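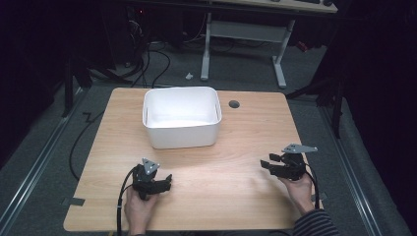

The table and the bin, with no toys out.

Date: 12 June 2019
To: Lildale toy-swap list
Subject: Re: one bin per table, does it really work?

An earlier message on this list said:

> We have switched to the Praveo method for sorting toys and I can't
> recommend it enough. One bin, one clear table, one toy at a time. You
> touch each thing once and into the bin it goes. The Praveo booklet says
> you'll be finished in half the time. We should buy a set of their bins
> for the January swap. They come in packs of 18.

I've read the booklet. I have questions.

First, the bins. A plain white plastic one with rounded corners does the job, and I don't see what the Praveo name adds except to the price. The sides flare a little on mine, and on most bins I've met, and that means you lose room along the bottom. Blocks don't care. Board books care a lot, they slump over and get their corners bent. If somebody on the list can tell me the Praveo ones have straight sides I'll listen, but the drawing in the booklet doesn't show it.

Second, "one clear table." Fine in principle. The old Gulyás tables in the back storeroom are clear enough once you drag the coat racks off them, and then you find out the tops are scratched to pieces and every small thing rolls. A pale wood top like the one I used is easier on the eyes, I'll give the booklet that much. You can spot a bright piece on it right away. You will not spot a white button or a clear bead, and those are exactly what a two-year-old will find later. The booklet says to "let the table show you what is there." I would still run my hand over it.

I have the same complaint about wiping down. Pale wood looks clean when it isn't. Specks hardly show until you get your face down near the grain, and the shine where the light hits it will fool you too. So wipe it whether it looks dirty or not.

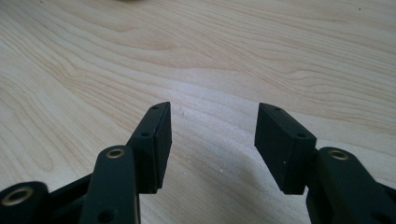
WHAT I WOULD DO FOR JANUARY

Skip the packs of 18. Use 2 bins to a table, one for keep and one for "needs a wash." The one-bin idea falls apart the first time somebody hands you a sticky rattle, and there is always a sticky rattle.

Put the bin at the back of the table and work in front of it. With the bin in front you're reaching over the sides all day.

Watch the cable holes if you use a desk for this. The small round kind will swallow a marble or a doll shoe. Put a piece of tape over it before you start.

Chunky things go first. A yellow ring, the fat donut sort, takes no thought at all, and getting those out of the way leaves the fiddly stuff for when you have room to lay it out. The booklet wants everything taken in the order it comes out of the bag. I tried it that way with the Istard box (112 pieces, half of them train track) and gave up on the track.
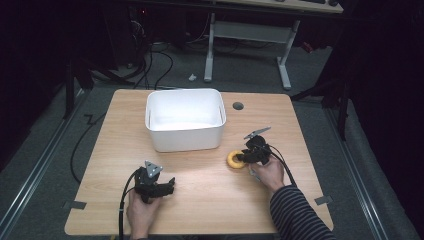

One reader wrote back off-list to say that the order doesn't matter nearly as much as the washing, and that rings and stackers should be wiped on the inside too, where the crumbs collect. Fair point. The same message defended the booklet on the "touch it once" rule and said it cured a bad habit of making piles to deal with later. Maybe so. I've been making piles for years and they do get dealt with.

Last year's swap sheet has 929 items on it. Before we spend money I'd like to see one person sort a full bag the Praveo way and one person sort a bag any old way, same size bags, with a clock on the wall. If Praveo wins I'll chip in for the bins myself.

Does anybody still have the key to the storeroom cupboard?

Contact the list owner | © Lildale toy-swap list | Back to top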